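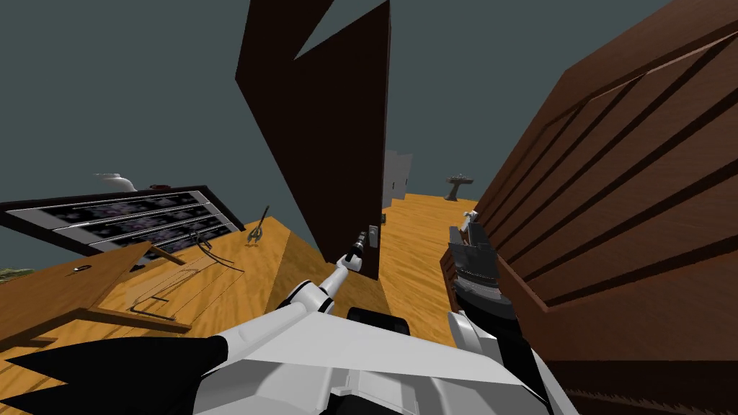
Plostent door project, working meeting
Jan 31, 2025

Present: Francine Charbonneau (chair, notes), the Landry group, two from Bollari by phone. Flusden sent comments in writing.

1. Notes from last time
Accepted with one fix. The wrist camera offset was entered for the left arm only, and the notes had it down for both.

2. Setup of the simulated robot
Great progress here! The two-arm model now loads with both grippers the right way round, and the joint limits match the sheet Bollari sent us. Landry went through the start pose and wants the elbows a little lower so the forearms stay out of the head camera's view. Everyone liked that. Francine will change the start pose file and rerun the set of 80 short checks before passing it on.

Contact settings took most of our time. With the solver at 500 steps a second the fingertips sank into thin parts, and at 1000 they stay put. It runs slower, but we were all very happy to see clean contacts at last. Agreed: 1000 for anything that touches a handle or a door edge, 500 for plain arm moves.
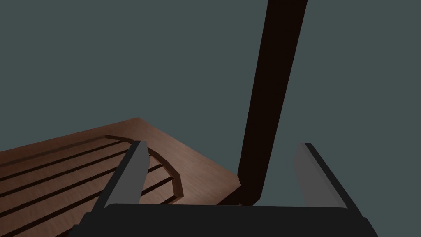
3. Finger opening and friction
Flusden asked whether the full opening is needed on every approach. Landry would keep it for now, as narrow posts and handles both come up in the room set and a half-open start gave trouble in August. Friction on the finger pads stays where it is until the pad shape is final. Bollari has a new pad mesh nearly ready, and we can't wait to try it.

4. Upkeep
Zeroing of the joints: do it after each model update, left arm first, then right, then save. Old zero files go in the archive folder. Please stop keeping them next to the live one (we lost an afternoon to this).
Log 31 is still missing its gripper channel. Bollari will look for it.

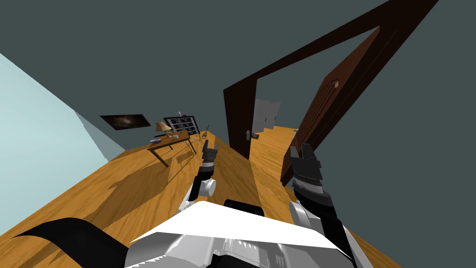 Page last changed: after comments from Flusden, by F. Charbonneau

5. Door tasks
Handle and door approaches share one settings file from now on, a lovely bit of tidying by Landry. Door hinge damping is to be checked against the drawing before anyone tunes the arm again.

6. To do
Francine: start pose, checks, archive folder.
Landry: hinge damping, note on finger opening.
Bollari: pad mesh, log 31.

Next meeting when the pad mesh is in.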